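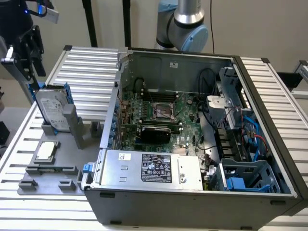

Unit 4: Automation on the refurbishment bench
Handout for the second session. Bring it with you to the discussion group.

Background

Tilleck takes in used office computers, strips them for parts and sells on what still works. Until last year all of the stripping was done by hand at its Prikport site, which handled 567 towers in April. The firm has since put two arms on one bench, in a project called Muvby. The target is 1000 towers a month.

What the arms do

Desktop towers suit this kind of work fairly well. The drive sits in a plastic carrier, and the processor is held by a bracket and a lever. Parts taken out go into a fixture tray with a fixed place for each, so the arm always knows where to put them down. Cables are harder - they bend, and they are never in quite the same position twice.

What stays with people

Side panels still come off by hand. So does anything with a stripped screw, a bent latch or a cable tie that should not be there. Staff also decide what is worth keeping, and they check processors before they go into stock.

What changed in the job

Before the project a bench worker saw one machine through from start to finish. Now the same person looks after a bench, clears stoppages and prepares the next towers. Some staff said their wrists hurt less. Others missed knowing a machine from end to end, and several disliked waiting for a fault to happen.

Pay grades were not reviewed until the bench had been running for 128 shifts. The Chong reading (pages 3 to 9) covers this delay and how the staff side argued its case.

For discussion

Who should write the job description for a bench minder, and when?
Should time spent clearing stoppages count as skilled work?
What would you measure besides towers per month?

Written task: 2000 words on one of the questions above, using the Chong reading and one other source.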